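Wednesday, cable sorting, bench side

Carried on with the loose cables from the Omport boxes. Aim for the day was to get the short white ones out of the general heap and into a tray, and to have the long ones coiled and tied before they go back on the shelf. Started just after 2 in the afternoon.

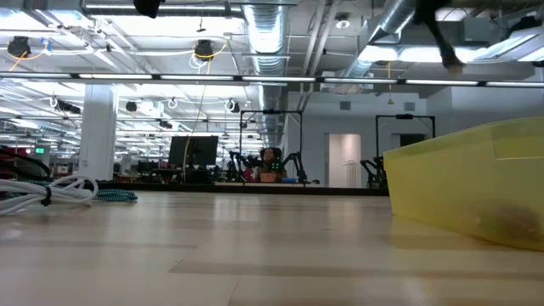
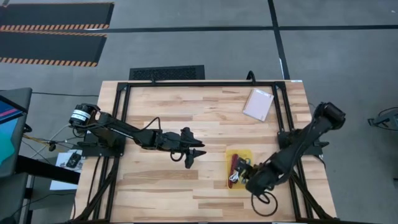

Wooden tabletops, each with a yellow see-through container on it.

The white cable on the left in the first picture is coiled and has its small black tie on. That is how I want all the long ones done: several loops, one tie, ends tucked in. The teal beaded one behind it isn't on the Jillier list and I don't know which box it came out of. Leaving it out until someone claims it.

In the second picture the small bundle of white cables is in the tray with something long and red. The red thing needs to come out and go in the pen pot or the tool drawer, whichever it belongs in. Trays are for cables only from now on, otherwise we are back to digging through them.

Notes on lengths. Anything under 70 cm goes in a tray without a tie. Anything longer gets coiled and tied. Tried tying the short ones last time and it took ages and used up ties for nothing. We have one bag of 500 black ties from Heffernan, opened in February, and it is well over half full, so no need to order.

Yellow containers are good for this -- the colour of a cable shows through the side if it is lying close to the wall, but not much more than that. They still need labels. Masking tape on the short end, marker pen, capital letters. The Wenura labels peel off this plastic so don't bother with them.

Still to do:
-- label the yellow containers
-- ask round about the teal cable
-- check the white ones for bent connectors before they go on the shelf
-- go through the last 3 Omport boxes

Boxes are stacked by the door for now. Please don't put anything on top of them. Will pick up again after the morning meeting.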